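Notebook – Caltstead, March, 7.40am

Coffee first. Writing this up before the early lot come in, otherwise it won't get done.

**Where we are**

Minja arm on the kitting bench at Gronport, second week. Job as before: pick the part, put it in the tray, tray goes down the line to packing. Yesterday's run was 308 picks over the shift, 62 of them needed a hand from somebody. Mostly bad grips at the corner, a few where it just sat there and waited for a confirm. Plirnix say the confirm wait can be shortened in settings. Have asked where. No answer yet.

Not counting the ones where Chepkoech reached in and squared the part up beforehand. She does it without thinking. Told her it's fine but it does muck up the numbers, so we agreed she'll put a tick on the sheet when she does it. Sheet is clipped to the side of the bench, pencil on a string. Please don't take the pencil.

**What people are saying**

Talked to both shifts at handover. Notes more or less as said:

- Wrists better. Two from nights said so seperately, without being asked.
- Bench is lonelier. Used to be a pair on kitting, chatting all shift, now it's one person and the arm and the other one's gone to packing. Packing is noisy, can't talk there either.
- Pace. You used to slow down a bit after lunch and catch up later. Arm doesn't. Trays keep arriving at packing at the same rate and packing feel chased.
- Whose fault is a wrong tray? On the old sheet you initialled your own. Now the minder initials for the arm. They don't like that and I don't blame them.

The last one needs sorting this week. My suggestion – a separate column for arm trays, no initials, just a time. Office will want a name. Will argue it.

Chepkoech's point, and I think it's a good one: minding is a job and it should be called one. At the moment it's down on the rota as "spare". She spent most of yesterday clearing stops, wiping down, re-teaching the near corner position, and on paper she was spare. If it stays like that the good people will ask to move and we'll be left with whoever didn't ask. Have said I'll raise grade and title together. No promises made, none to be made by anyone else either please.

**Practice setup**

Cloth and cube on the side table for training new minders, so nobody is learning on live trays. Works well enough. Start with the fingers nearly shut, short of the cube, then get the trainee to jog in from there by hand, open, go round, close, lift. Turn the cube so it's not square on to the fingers. Everyone gets it first time when it's square, and then they meet a skewed part on the line and freeze.

Things to fix on it:

- Cloth needs a shake, there's crumbs and specks all over it. One right up by the cube. Lint roller from the office.
- Crease in the cloth as well. Iron it or swap it.
- Purple cube with purple fingers. Fine for people, less good on the wrist view – trainees squint at the screen. Try a different colour, there must be an orange or a yellow one in the drawer.
- Shadow falls on the fingers' side of the cube. A couple of trainees took the edge of the shadow for the edge of the cube when lining up. Move the lamp round? Or leave it, the line has shadows too. Undecided.

Did half an hour each with 2 from nights. One took to it straight off. The other hated it, said it felt like being watched by a crane. Fair enough. Not forcing anyone, there's plenty on packing and goods-in for people who don't want to mind the arm, and I've put that in writing to the supervisor so it can't be forgotten later.

**To do**

- Chase Plirnix re confirm wait. Again.
- Arm column on tray sheet, draft by dinner time
- Rota: get rid of "spare". Minder, with a proper break cover. At the minute if the minder goes to the loo the arm stops and packing shout.
- Ask packing if a small buffer rack would help. Room for one by the pillar if the bin moves.
- Near corner position: Chepkoech has her own offsets written on the back of her glove box. Copy them in here before they get thrown out.
- Lint roller!

11.15 – stopped twice so far, both near corner. Offsets copied, back page. Column draft done, C. has read it and changed "fault" to "stop", which is better. Supervisor coming down at two to look at the rota, so minders' table to be left set up as it is till then. 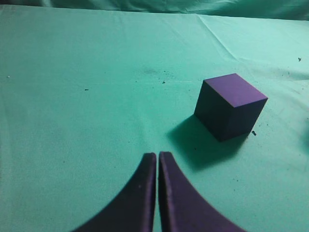
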